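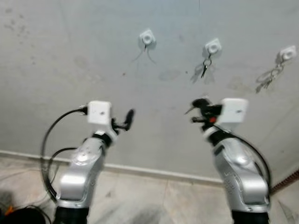
Keys on hooks, the chore I had most hope for.

Kement two-arm home unit, one month in: can it do chores yet?

By Agathe Millet
July 24, 2026

Short version for people in a hurry, me included. Some chores, yes. Slowly. With you in the house. If you want a verdict on whether to rent one, skip to the end.

Price first. $119 a month plus a $657 deposit, delivery extra if you live outside Flistham. There's an optional second year of support and the salesman will bring it up more than once. I said no. So far no regrets, ask me in February.

Setup was fine. Long, but fine. The arms come ready assembled and the software finds them by itself. Calibration wants decent light and a patch of clear floor. Clear floor! In a house with kids. Did it after bedtime and it passed on the second try.

Now chores.

Keys. I picked this becuase it sounds like nothing. Take the ring, put the ring on the hook, let go. A person does it with a phone in the other hand. For the Kement a stiff single ring with one key is good, most evenings it manages. A bunch is harder, the keys swing and it waits for them to stop and then they swing again. Anything on a thin cord, forget it. It pinches the cord, the cord folds, the arm backs off and starts over. I started leaving it to get on with that while I made dinner and dinner was usually first.

Taking keys OFF the hook is worse than putting them on, which I did not expect. It pulls straight out. You have to lift. An update was supposed to teach it to lift and it does now, sort of, a little hop before the pull. Better. Still would not let it near a hook held up with tape.
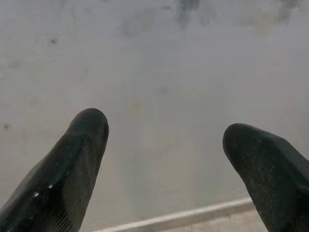
Wiping. Flat surfaces ok, as long as it's handed the cloth. Pressure is gentle, too gentle for anything dried on. It does one pass and reports done. You can ask for another pass and it does the exact same pass. Walls I gave up on. Scuffs are a human job for now, along with baseboards, where it goes along the top edge and ignores the dirt underneath.

Noise: low hum, a click when the grip closes. Didn't bother anyone. Cables are a nuisance though, they loop out wide on the sides and want more room than the brochure suggests.

Tidying up. This is what everybody rents it for and so the part I was hardest on. Hard plastic toys go in a bin nicely if the bin is close and the toy is bigger than a fist. Small flat pieces on a mat, no. It scrapes at them and pushes the mat. Soft stuff is a coin flip — it grabs a cloth well enough but has no idea what folded means, so you get a lump moved from one seat to another. Technically tidied I guess.
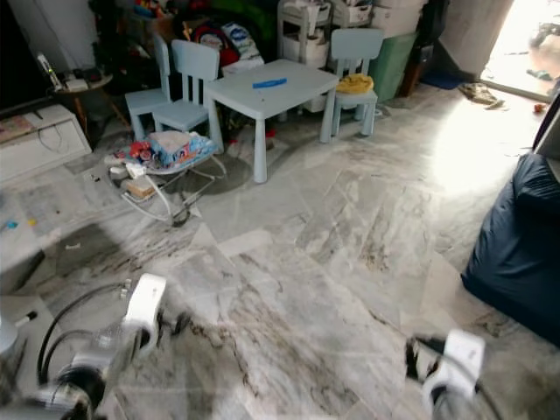

The tidying test: toys on the mat, a yellow cloth on a chair, plenty in the way.

The real trouble is deciding. It can pick up a box. It can't tell if the box is trash or if somebody is going to cry about it tomorrow. The app lets you tag things as keep, bin, or ask. I tagged for a whole evening and then the kids moved everything. Set it to ask for all of it and your phone never stops.

Compared it with the Nishimura single arm my sister-in-law Sandrine Brunet has. Hers is quicker and cheaper and does less. One arm can't hold a bag open. That alone is worth the upgrade if bags are your problem. For wiping I'd take hers.

Support gets a good mark. Wrote to them late about a grip fault and had a real answer next morning, from a person, who had read my message.

Good: stiff keys, chunky toys, holding things open, support.
Bad: cords, cloth, small peices, anything needing judgment, the app's notifications.

Rent it if you like watching a thing get slowly better, or if bending down hurts and you have patience. Don't if you want your evenings back. Not this year. I'm keeping mine until the deposit terms change and then we'll see.

3 out of 5. Would be 2 without the last update.

Comments
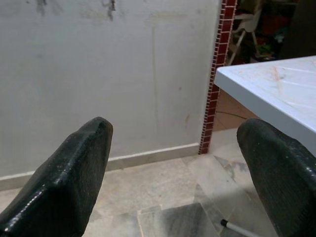
Otis Kincaid: We trialed the same unit at the Stedberg packing room and your point about deciding is dead on. Same box, same shelf, all day, it was great. Then mixed returns came in and one of us had to stand next to it sorting. I could see it earning its keep on a bench. At home I'd wait. Did you try it with a bigger ring on the keys? We put fat plastic loops on everything and it dropped a lot less.

Agathe Millet: No but I will, thanks. Any particular size of loop?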